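Capítulo 13
Formatos de produção na animação televisiva seriada

13.1 O episódio como unidade de custo

A série de animação para televisão organiza-se em torno do bloco de 30 minutos de grade, do qual se descontam intervalos, abertura e encerramento. O tempo restante condiciona o número de planos, a contratação de animadores-chave e a distribuição do trabalho entre estúdio principal e subcontratados. Neste capítulo, designa-se por temporada o conjunto de episódios encomendado em um único contrato – em geral, 13 ou um múltiplo desse valor.

A série Zivodier, do estúdio Plurance, serve de referência para os cálculos. A planilha de produção da primeira temporada registra 3787 planos previstos no storyboard e 3621 planos finalizados. A diferença corresponde a cortes feitos na fase de animatic, anterior à animação-chave.
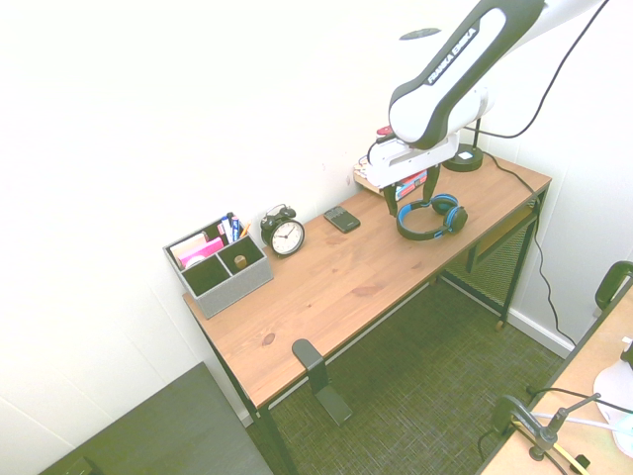 Página 241

13.2 Planos reaproveitados

Denomina-se banco o conjunto de planos arquivados para uso em mais de um episódio. Sequências de transformação e vistas gerais de cenário são os casos mais frequentes. Em Zivodier, as vistas da cidade de Gindden pertencem ao banco e recebem apenas correção de cor.

O reaproveitamento integral distingue-se do parcial, em que se mantém o fundo e se refaz a camada de personagens. A subcontratada Ruggiero adota códigos separados para os dois casos – critério seguido nas tabelas da seção 13.3.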